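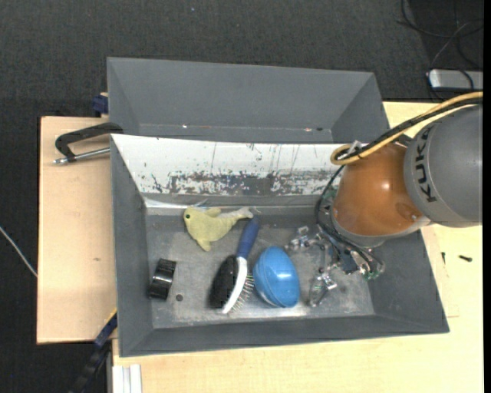

Gray bins on a wooden tabletop

Ellis Building Services
Pre-handover checklist – ductless heating and cooling, home additions
Job no. 3517, Istgate
Inspection date: 9/30/22

Outdoor unit
Level on pad and anchored – Pass
Clearance to wall and shrubs – Pass
Disconnect within sight of unit – Pass
Line set insulation – Correct. Bare section at the wall sleeve, 15 inches long. Insulate and tape.

Indoor units (2)
Mounting plates fixed to framing – Pass
Condensate drain slope – Correct, bedroom unit. The line rises before it leaves the wall. Re-hang and repeat the water test.
Filters seated – Pass
Remote controls paired to the proper room – Pass

Electrical
Breaker size matches nameplate – Pass
Panel directory updated – Not done. The circuit is still marked "spare."
Smoke alarm in new bedroom – Pass, sounded on test

Finishes
Siding patched at wall sleeve – Pass. Color matches the existing house.
Interior trim and caulk – Pass, with comment. Small gap above the family room window, to be filled before paint.

General comments
The pressure test record was supplied by Meireles and is filed under 3969. The permit card issued in June remains posted at the side door. Final payment is held until both corrections and the panel directory are complete. Reinspection is to be requested through the Cistby office.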